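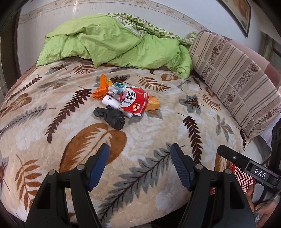 Joltine: teaching a gripper to clear a bed
Speaker notes, version 3
Weronika Wieczorek, for the Alemayehu Robotics Club open evening, 4/6/18

Total time 20 minutes, questions after. Tudor runs the laptop. Tolera has the gripper on the side table and passes it around after slide 4, not before.

Slide 1. Title

Say who we are. The club meets in the second-floor workshop. There are five of us on this project: Tudor Bălan, Mitiku Adugna, Tolera Tufa, Nahom Tefera and me. We started in the fall, with a different idea, and I'll get to that.

The project is called Joltine. Nahom picked the name off a list. It doesn't stand for anything.

Our question: can a small arm learn to pick mixed clutter off a bed if all it has to learn from is recordings of a person doing it with the same kind of gripper in their hand?

Slide 2. Why a bed

Our first plan was a table. We had a table, the arm was bolted to it, and everything went well for three weeks. Blocks, cups, a tennis ball. Then Mitiku put a folded towel under the blocks to stop them sliding and the success rate fell apart.

A table is hard and flat. When the fingers come down a little too far, they stop. On a blanket they keep going, and the blanket comes up with whatever you wanted. A plush blanket is worse, and one with a big pattern is worse again for the camera side of things. A brown leaf printed on the fabric and a brown wrapper lying on the fabric can look a lot alike to a program that has only seen a white tabletop.

So we changed the task. Soft surface, patterned fabric, small light things on top.

Pause here. People usually ask if we could just use a plain sheet. We could. Most people's homes don't have one on show.

Slide 3. What counts as clutter

Read the list on the slide, don't add to it:
Wrappers and packets, empty or full
Small boxes lying flat
Tubes
Plastic bags, crumpled
Loose paper

We wrote down early on that the items had to be ordinary. Nahom wanted to 3D print a standard set, all the same size, and the argument for that is good: other teams could repeat our test. The argument against is that printed parts don't crinkle. A wrapper changes shape every time you touch it. A black plastic bag in a wad has no clear front, back or edge, and it's shiny, so the bright spots on it move when the camera moves.

We also wanted printing on the packages in more than one language. An early version of the program had learned to go for Latin letters. It would pick the side of a box with writing on it and ignore the blank side. Adding packages with Chinese characters helped with that, and so did turning things face down.

Slide 4. The hand-held gripper

Tolera holds it up.

Points to make:

It has two fingers that face each other. The triangular cutouts let the fingers bend a little around what they're holding. The inside of each finger has a ridged pad for grip. You hold it by the handle, and a camera goes along with it.

The important part is that the person doing the task has the same limits as the arm. If I pick up a paper strip with my own fingers, I use my nails, I slide it to the edge, I pinch it. With the gripper I can't do most of that. Whatever I manage with it, the arm has a fair chance of copying.

Tell them it takes practice. My first session was terrible. Flat packets are the hardest. You have to come in at a low angle and press one finger into the blanket beside the packet, then close. Tolera is the best at it and most of the flat-packet recordings are his.

Pass it around now. Ask people to keep the cord clear of the chairs.

Slide 5. How a session goes

Keep this short, two minutes at most.

One person sets out a pile and then steps back. The other person records. The pile should look dropped, with things leaning on each other and some partly covered. We had a rule at first that no item could cover another, and all we got from that was an arm that could clear very neat beds.

The recorder looks at the pile first with the gripper open, holds still for a moment, then starts. Each item goes into the bin at the foot of the bed. One item picked and dropped is one recording. If you drop it halfway, you keep recording and pick it up again. We keep those. The arm drops things too, and it needs to have seen what to do next.

After each pile we change something: the blanket, the light, which end of the bed we stand at, where the pillows are. Mitiku kept a sheet of paper with the combinations and crossed them off.

Slide 6. The number

2488 recordings.

Let it sit on the screen. Then say how they were made: in bedrooms, after school and on breaks, by five people. There was no lab.

It's a small set by the standards of the papers we read. It's a large set for a club. Storage was our biggest practical problem in the first month, and Tudor spent most of that month on moving files.

Tudor may want to say something here. If he does, one minute.

Slide 7. Checking the recordings

This is the dull slide and I want to keep it in.

We watched every recording at double speed. Two people had to agree that it was usable. Reasons for throwing one out:

Fingers closed before the recording started
The other person's hand reached in to help
Lens covered by the blanket
Nothing picked up at all and the person gave up

That last one we argued over. Nahom wanted to keep the give-ups as a separate group. We did keep them, in their own folder, and haven't used them yet.

The 2488 is the count after checking.

Slide 8. The arm

The arm is called Damen. It came to the club secondhand and already had that name on a strip of tape. It has six joints, one of which is stiff. The gripper on the end has the same fingers as the hand-held one, printed from the same file.

Explain the stand. It rolls up to the side of the bed and we lock the wheels. The arm can't reach past the middle of the mattress, so all our tests are on the near half. Say this plainly. Somebody at the last talk found it out during questions and it sounded as if we had been hiding it.

Slide 9. Results

100 trials, with piles none of us had recorded. Show the bar chart. Let people read it.

Walk through from left to right:

Boxes did best. Even small ones lying flat.

Tubes were next. The usual failure is that the tube rolls when one finger touches it first. On a thick blanket it rolls less, so this was one case where the soft surface helped us.

Crinkly wrappers were in the middle. The arm goes for the center of the wrapper and squashes it, which works more often than I expected.

Bags were mixed. It always gets hold of something, but sometimes that includes a fold of blanket, and then everything else in the pile moves.

Flat paper was bad. We knew it would be.

Nahom made the chart. If someone asks about the thin bars, those are the spread between test days, and he can take the question.

Slide 10. The pattern problem

Play the clip. It's 20 seconds, no sound.

The arm comes down on a printed leaf, closes, lifts a fold of blanket, and carries it toward the bin. People laugh at this point, so wait before talking.

It happened most with large leaf prints and almost never with stripes. Our fix was to record more on the blankets that fooled it, with the pile in different places, so that the leaf stayed where it was and the clutter moved. It got better. It still does this now and then, mostly in the evening with only the ceiling light on.

Slide 11. The Prernetti round

We entered Joltine in the Prernetti student round and it will be judged later in April. The rules give each team ten minutes with a bed the team has not seen before. We bring the arm, they bring the bedding and the objects.

What we're doing until then: more recordings with the bedding bunched up, like a duvet pushed to one end, and with bolsters and pillows close to the pile. The arm tends to bump the big soft things on its way in. Tolera and Mitiku are on that. Tudor is replacing the cable on joint four.

Slide 12. If you want to join

The club is open to all grades. You don't need to know how to program. Two people on this project had never written a line before the fall, and one of them is giving this talk.

We need people who can bring a blanket. Patterned is good.

Sign-up sheet is by the door. Ask Tolera for the gripper back before questions start.

Questions I should be ready for

How much did it cost? Have the parts list open in the other tab. Don't guess.

Does it work with clothes? No. We tried socks once.

Can it hurt someone? The arm is slow and has a stop button, and one of us is holding the button whenever it's powered.

Why not use suction? It would be better for the flat packets. It would be worse for the bags, and we only have one tool on the end of the arm.

Who owns the recordings? The club does. Bring up the consent form if a parent asks, it's in the folder with the slides.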